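Notes for the 1st May talk – mixed bins and how we sort them
Speaker: Vaughan Doolan

Start without the title slide if the projector is slow. Say who I am and that I look after returns at Trallo. We handle almost 3,000 loose items in a busy week, and September is the worst month.

First point: what we mean by a mixed bin. Boxed goods have a label and a flat side. Loose goods come back with neither, and they all go in together. Fruit for the display kitchens, cups, small tubs, whatever was on the shelf when the Cudeck shop was cleared. Ask for hands up – who has a bin like this at work?

Second point: things move to the sides. Tip a tote into a bin with a sloping panel and the round things roll until they meet a wall. Then they sit in the corner, where they are hardest to get hold of. Pause here and leave the slide up for a bit. 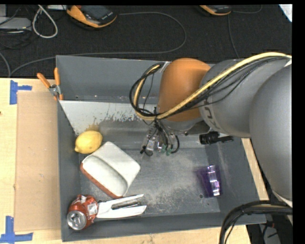
Slide 9: Lemon against the left wall, purple cup, worn bin floor.

Talk about the wear. The floor of the bin is scratched and has gone cloudy in patches, and the panel is chipped along its lower edge. A pale item on a scuffed grey floor is easy to miss on a quick look. The lemon is the easy one. Mention the stain by the lemon and go on to cleaning.

Cleaning: we wipe bins down at the end of each shift. Ranach do it between loads and say it takes them no longer overall. I have not seen their figures, so don't push this.

Third point: how full is too full. At Aasen they filled to the brim and spent the afternoon digging. We now stop when the floor is half covered. Soft fruit goes in a separate tray, cups go in last. Heavy tins never go in with either.

If there is time, tell the story about bin 101 and the missing lids – keep it short, it ran over at the last talk.

Questions. Someone will ask what a new bin costs. Say we bought 500 as one order and the price won't help anyone buying ten. Handouts are on the table by the door.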